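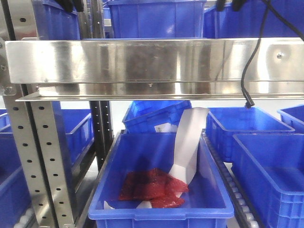 The Dromham Coast Path is a long-distance walking route that follows the shoreline between the harbour town of Dromham and the village of Clirbridge, a distance of 137 kilometres. It is best known among landscape photographers, who visit mainly for the sea stacks near its northern end and for the tidal flats at Fiadzo Bay. The path is open all year, although two sections are closed in rough weather.

Background

Most of the route follows older tracks used by fishermen and by the crews of the coastal lookout stations. These tracks were not joined up until the parishes along the shore agreed on a single line of travel, and for many years walkers had to turn inland at the Stornix estate, where there was no right of way. The estate opened a permissive path along its cliffs after a long dispute over grazing, and the full route was signposted two seasons later. The estate section is still permissive and is shut for one day each winter in order to preserve its legal status.

Photographers took an interest in the area before the path was complete. The Dutch photographer Ans Meijer spent several winters at Clirbridge and published a book of black-and-white views of the bay, most of them made at low water shortly after dawn. The book sold slowly at first but was reprinted after the path opened, and a number of her viewpoints are still used. One of them, on the old slipway, was lost when the seaward end collapsed in a storm.

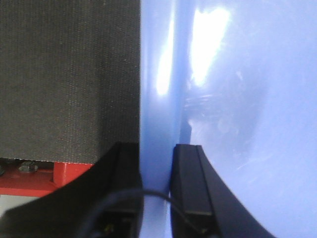

Route

The path is usually walked from south to north, so that the prevailing wind is behind the walker. It leaves Dromham by the east quay and climbs to the first headland within an hour. The opening stages cross farmland and are the easiest of the route. Beyond the Stornix boundary the ground becomes steeper, with several descents to shingle coves and an equal number of climbs out of them.

The highest point, Stornix Head, has a view in both directions along the coast - in clear air the Clirbridge light can be seen after dark. North of the head the path drops to Fiadzo Bay, where there is a choice of routes. The low route crosses the sand and can be used only for two hours either side of low water. The high route, which is 4 kilometres longer, follows the edge of the salt marsh and is passable at all states of the tide. Walkers are advised to take the high route after heavy rain, when the stream at the head of the bay is difficult to cross.

The final stage runs along low cliffs past the sea stacks and ends at the churchyard gate in Clirbridge.

Most walkers complete the route in seven to nine days. There are campsites at Dromham and at the southern edge of the bay, and rooms can be had in the larger villages between spring and September. No accommodation is available on the Stornix section.

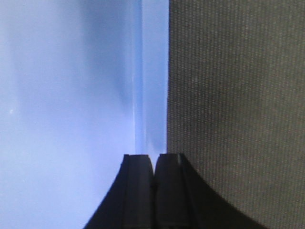 Photography

Light on the coast is at its best in autumn and late winter, when the sun rises over the water and stays low for much of the day. Summer haze often hides the northern headlands by mid-morning. Fog is common in the bay in spring and may last until noon.

The sea stacks are generally photographed from the cliff top with a moderate telephoto lens. The foreshore beneath them gives a stronger foreground but is reached by a steep gully, and the rocks there are slippery. Tripods tend to sink on the tidal flats, and regular visitors fit wide feet or stand the legs on flat stones.

The Belgian photographer Jolien Cuypers walked the whole route for her series "Slack Water", which consists of 57 pictures, all taken within an hour of the turn of the tide. The series was shown first in Dromham and later at Clirbridge, where a selection of the prints remains on display in the reading room.

Flying drones is not permitted on the Stornix estate or within 100 metres of the sea stacks, where kittiwakes and fulmars nest on the ledges. The restriction applies throughout the year.

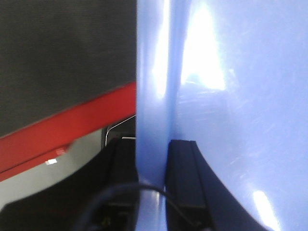
Access

Dromham has a railway station, with a reduced service in winter. Clirbridge has none, and walkers finishing there depend on the coast bus, which calls at the church in the morning and again in the late afternoon. The bus also stops on the road above Fiadzo Bay, making it possible to visit the flats without walking a full stage.

Parking at the bay is limited. The smaller of the two car parks floods on the highest spring tides and is marked with a painted post showing the level reached.

See also

Fiadzo Bay
Stornix Head
Clirbridge light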